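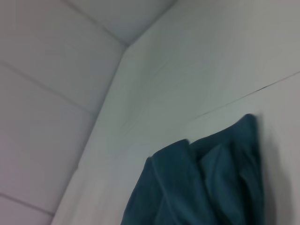

Towel collection reopens at Fluvel laundry

The Fluvel laundry will again accept used towels and cloths from April. Last year the residents brought almost 900 pieces, and many of them went to the animal shelter in Negri.

Agata Sala, who is responsible for the collection, asks everybody to wash the towels before they bring them. Small holes are not a problem, but pillows and carpets cannot be taken. "Dark colours are also welcome," she said.

The laundry is open for deliveries until 7 in the evening. Bags should not be heavier than 20 kilos. For collection at home, please ask for Wilson Bedoya at the desk.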